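Cahier d'atelier, cellule bimanuelle
22 janvier – visite de Prelia

Arrivée des visiteurs avec du retard, passage direct à la cellule Kaltitside sans la présentation en salle. Diapos envoyées après coup.

Configuration de la démo : deux bras sur le rail avant, bac bleu au centre du plateau. Tâche demandée par Clurbridge, prise d'objets souples et dépose dans le bac, un bras puis l'autre. Vitesse bridée à 95 mm/s pendant toute la visite. Parois et fond laissés nus, pas d'affiche dans la cellule cette fois. 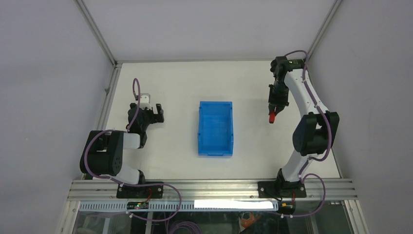
Question posée par Prelia : comment évite-t-on la collision quand les deux bras visent le bac en même temps ?

Le planificateur réserve le volume au-dessus du bac à un seul bras. L'autre attend à sa pose de repli jusqu'à la libération du verrou, avec un délai maximal de 2 s avant arrêt.

Bilan : 215 cycles lancés, 200 déposes correctes. Les échecs viennent presque tous du bras droit, prise trop haute sur les sachets. Même défaut qu'en novembre, donc le décalage outil n'a pas été reporté dans la nouvelle configuration. À vérifier dans le dépôt Priedītis, branche démo.

Autre remarque des visiteurs : passage des câbles violets. La boucle au poignet est jugée trop haute pour leur propre enceinte. Je n'ai pas de rayon de courbure minimal sous la main – à chercher dans la fiche du câble.

À faire :
reprendre le décalage outil du bras droit
envoyer les journaux à Clurbridge
refaire une série à vitesse nominale, même bac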